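The Board by the Window

In Drakport the rain comes sideways from October until spring, and people there spend a lot of time in kitchens. Perhaps this is the reason why so many of these kitchens have a whiteboard. I noticed the first one at a dinner, leaned between the bread box and the wall, with half a shopping list on it and the telephone number of a plumber. After that I saw them everywhere: in hallways, in a bicycle shop, in the back of a bakery, in the bedroom of a girl who was learning Portuguese verbs.

When I was a child, the whiteboard belonged to the school and before that it was green and made dust. It was the property of the teacher. To be called to it was a small punishment. So it is strange for me that grown people now choose to live with one, and that they speak of it with affection, as others speak of a good knife.

Abilio Vidal has lived with his for 4 years. He bought it from an office in Collado that was closing, for two bottles of wine and help with carrying a desk down the stairs. It was not clean. Somebody had left a budget on it, in blue, and the blue had gone into the surface like tea into a cup. Vidal tried water, then dish soap, then a product which smelled of pears. In the end he drew over the old lines with a fresh marker and wiped both away together, a method he had from his sister, and it worked on everything except one figure. In a certain light you can still read it: 773.

"I don't know if it was money or people," he told me. "I have become fond of it."

He uses the board for his translations. On Friday he writes what must be finished in the coming week, and he permits himself only what fits in his normal handwriting. If he writes smaller, he says, he is lying to himself. I asked what happens when a client sends something more. He showed me the lower corner, where the words become thin and lean to one side, and he looked a little ashamed.

There are two schools of opinion on where a board should live. The first wants it screwed to the wall. A fixed board does not slide, you can lean on it with your whole arm, and after some weeks you stop seeing it. For the second school this is exactly the problem. A loose board can travel. It stands on the table when there is something to decide and goes behind the wardrobe when guests come, and every time it comes out, it is looked at again.

The loose board has its own difficulties, and the first is wiping. Push on the bottom of it and the top wants to come towards you. Push on the side and it walks. Everybody who owns one learns, without any lesson, to use two hands, one which holds and one which works. It is the same thing we do with a saucepan or with a child's face.

The second difficulty is the window. Many people put the board there because the sill is free and the light is good for writing. But light from behind makes the board dark, and light from the side makes it shine so that half of the words disappear. A plain blind, let down, helps with this more than any expensive lamp. Pale grey is a kind colour for the eyes when you look up from the white.

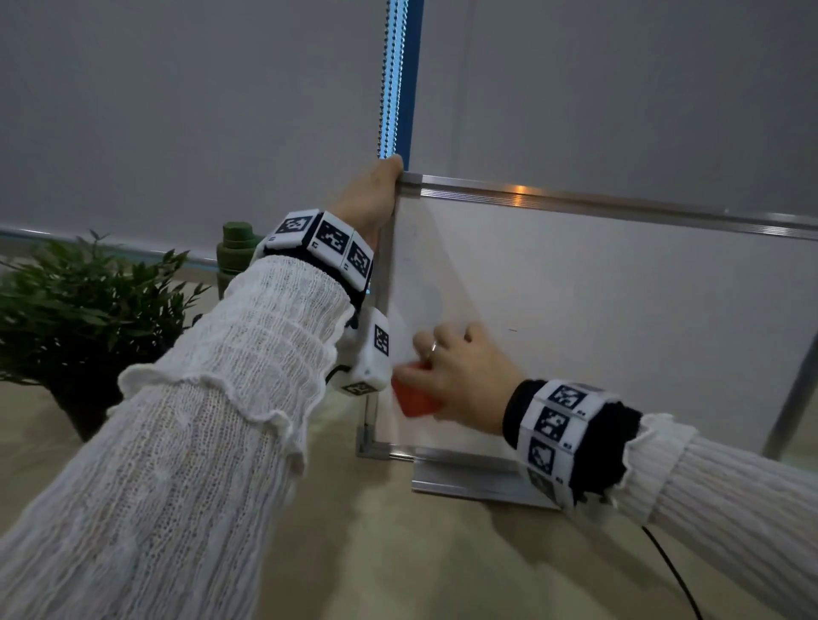

Wiping is the best part of the whole arrangement, Sitberg wrote to me after I had asked readers of my column for their habits, and I am sorry for anybody who leaves it to the cleaner. I write the list in the morning in order to remove it in the evening. My husband takes away each line when it is done, so that he has nothing left for the end, and we have discussed this more than we have discussed our pension.

I received many letters of this type. It seems that the people who wipe line by line and the people who wipe everything at once find each other and marry. One reader keeps the words of her late mother in the upper part of the board, a recipe for quince paste, and cleans around it with the corner of the cloth as you cut the grass around a tree. Another was very strict that a board must be empty before sleep. He is 74 and has started to dream, he writes, of unfinished lists.

About the eraser itself there is less agreement than I expected. The felt block is the classic and it costs little. It does well with fresh ink and badly with old, and when it is full it gives back what it took, in a grey cloud. Some people wash it under the tap and let it dry on the radiator, which I have tried, with a good result and a dirty radiator. The cloth is softer and reaches into the corners along the metal edge, where a block always leaves a thin line. The side of the hand is the most used eraser in the world and I will not hear anything against it, but it needs a washable sleeve. My own advice is to choose an eraser in a strong colour, red or orange. A grey one is lost in a day. I have found mine in the fruit bowl and also in the fridge, and each time I saw it at once.

The movement matters too. At the stationery shop in Grornberg, where I went to buy new markers, the woman at the counter corrected me when I showed in the air how I do it. I was making circles. Circles, she explained, only bring the dirt for a walk. One should go in straight pulls from the top down, each one a little over the last, and turn the eraser when its face is dark. She also told me to store the markers lying flat, because a marker that stands on its cap writes strongly and one that stands on its tail writes like a ghost. I had kept mine in a mug for years, all on their tails.

I came home and did as she said. My board is a middle-sized one with a silver-coloured edge, and it had on it the remains of the winter: the dates for the dentist, a drawing of the garden with the beans in the wrong place, a word in capital letters which I could no longer explain. I held the corner and pulled down. The beans went, then the dentist. The capital word stayed a little longer, and I needed a wet cloth for it.

Vidal believes that one must not write on a board the same day it is cleaned. He lets his stand bare through Friday lunch, and he eats facing it. When I visited again in January he had made soup, and we both sat on the same side of the table. There was nothing on the board except his old number, when the cloud moved. We talked about his sister, about the price of the ferry, and whether he should take a long contract from a firm that pays late. After the coffee he got up, shook a marker beside his ear, and wrote the first line of the week: call them, say no.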